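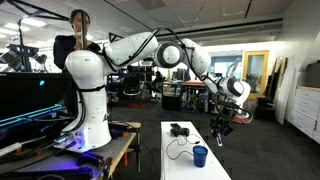
4. Bench evaluation of the Clornotex tending kit

4.1 Apparatus

The Clornotex kit is sold by Lestenel as an add-on for articulated arms already in service. It comprises a gripper, an external cable set and the Bramine control software, which is licensed for 2 years. Our copy was release 3, supplied in April. The arm was fixed to a bench beside a narrow white table, and a blue cup on the table served as the target. All cables were routed outside the arm, as the installation guide requires. Guðlaug Bundgaard and Ingvar Frandsen carried out the set-up.

14 shares

4.2 Procedure

Each trial consisted of an approach, a descent over the cup and a release. The object was a slim, light item held between the fingertips. Targets were taught by hand guiding, and the approach height was then entered in Bramine. The cup was moved between blocks, with the cable on the table left in place to act as clutter. 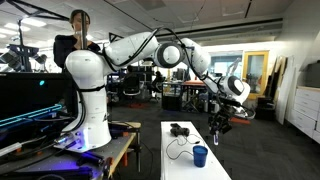
Descent speed was limited in software and could be set at up to 900 mm per minute. The lower limit is not stated in the manual. A trial was scored as a success if the object came to rest inside the cup without the cup being displaced. Contact with the rim was recorded separately, following the scheme of Yousafzai.

Fig. 4. Descent over the cup, bench layout as in Section 4.1. 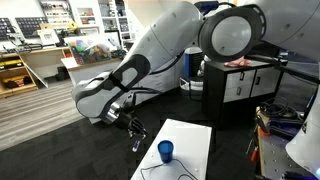 In total 286 trials were scored by Elínborg Hedegaard and checked by Bontu Seyoum. Rim contact was more frequent when the cup stood near the end of the arm's reach, where small errors at the wrist have a greater effect on the position of the fingertips. Re-teaching the approach point reduced it. The kit has no means of detecting a moved cup, and the supplier makes no claim to the contrary. Buyers who expect the target to shift will need a separate vision unit, the cost of which is considered in Section 5.

2 comments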